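Tuesday, late

Day 10 of the morning pages thing and I nearly skipped it. I was already under the blanket with the lamp off, and then I got that itchy feeling and had to get up again. So the morning pages are night pages today. Fine by me!

I finished the Filley workbook on the bus, or at least the part I'm willing to do. The last chapter wants you to write a letter to yourself at eighty and I just can't, it makes me squirm. What I did like was the bit on shrinking a habit until it's almost silly. Mine is three minutes of tidying before I'm allowed to look at my phone. I've kept it up all week except for Sunday (headache, and I was grumpy with everyone). The kitchen drawer is done, the one by the door is half done, and the hall closet can wait until December for all I care.

Work was long. I said no to the extra shift in Brabec, out loud, in a normal voice, and then spent the whole lunch hour composing apologies in my head. I didn't send any of them. That's new for me. Last year I would have said yes, complained for a week and then blamed the bus. I still felt sick about it until mid-afternoon – my stomach hasn't caught up with my plans yet.

I went the long way home through Birken so I could walk a bit. 2776 steps on the counter by the time I got to the front door, which used to make me feel like a failure and tonight just felt like a walk. There was a smell of somebody's onions frying all the way down the hill and I was so hungry I ate toast standing up.

The Vamine app keeps sending me little trophies. I have 186 points now and no idea what they're for. I turned off the sounds but left the reminders on, and I may drop the whole thing when the free month runs out, because I notice I'm writing for the trophy some nights and the entries get very cheerful and very fake. Paper is better for me. I cross things out on paper.

Tomorrow: call the dentist (really call), bring back the library book, bed before eleven. And if I catch myself rehearsing an argument in the shower again I'm going to sing something instead, loudly, neighbors or no neighbors.

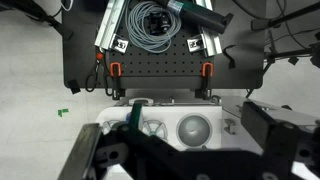
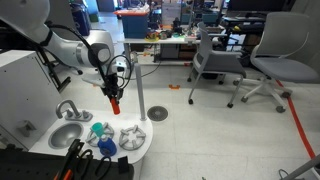 Coiled cable on the pegboard, then the play kitchen with its teal cup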